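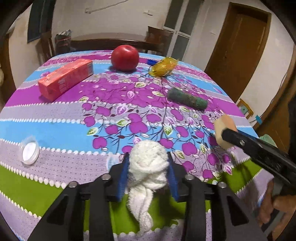
2. Table cleaning and sorting, July

In July we continued the work on the dining table task at the Jemcombe house. The task is simple: food goes to one side, cleaning things to the other side, and then the tablecloth is wiped. We keep on the table a red apple, a carton, a snack in yellow wrapping, a sponge, a green scouring pad and a white cloth.

We planned 200 rounds and finished 114. The delay comes mostly from the striped tablecloth, which moves when it is wiped. Su-bin Kwak now fixes it under the table with clips, and the work goes faster.

The soft white cloth is still the most difficult item, and we ask for more time for it. Han-gyeol Baek is writing clearer folding instructions.

Costs for this part were 382 euros, mainly for food and new sponges. The remaining rounds will be done in the same room. Natália Tichý will send the full table of results.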